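Filed under: Tables & Desks / Secondhand & Refinished

The Palis Work Table in Oak

We get more questions about the Palis than anything else in the shop, so I've tried to put all of it in one place. Settle in, I do go on a bit.

The Palis started as a kitchen table. Hui-mei Tsang drew the first one for her own house, wanting something her kids could do homework on and she could roll out dumpling dough on the minute they were finished — and then her neighbors wanted one, and her sister wanted one, and that was the end of her quiet spring. We've carried it since shop number 14, and every one still gets a number stamped under the apron where you'll never see it unless you crawl under there (people do crawl under there!).

What you get

The top is oak with a gloss finish in a warm, reddish medium brown we call Yuen. It seats four for supper with room for the serving dishes, or one person with a great many projects. The legs come off with the wrench in the box, and it'll go through an ordinary doorway on its side. It weighs 83 pounds, so please do ask a friend.

If the Palis is bigger than you need, the Asto is the same table cut down for apartments, and it uses the same legs.

About the grain

Every top is different, and I mean that as a fair warning as much as a selling point. Some are all straight lines. Others have those big looping arches that woodworkers call cathedral grain, and folks tend to either fall in love with them or ask for something calmer. Tell us which you are when you order and we'll go through the stack for you.

How the finish wears

Gloss is lovely, and gloss shows things. After a while of plates and laptops and charging cords you'll find fine hairline scratches, mostly when the light hits the top straight on, and from the other side of the room you'd never know.

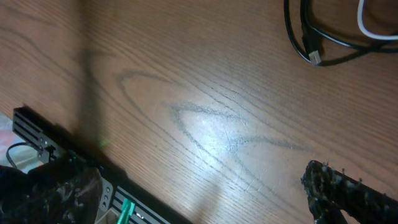
Care and touch-ups

Wipe it with a damp cloth and dry it right after. Skip the scouring pads, please. For light scratches, rub a little Trudum paste wax along the grain and buff it with an old T-shirt. One tin does a lot of table. For deeper marks, bring the top back to us and we'll refinish it for $200.

Ordering

The Palis is $3,235 with the legs and one tin of wax. The next batch is ready in February.

Comments

dottie_m: Had mine through two toddlers and a puppy. The wax really does help with the little scratches.

R. in Ohio: Does the Yuen color come in matte? My dining room gets a lot of afternoon sun.

Shop reply: It does, add a note to your order — same price!

pkh: Asked for the big arches and got them. Very happy.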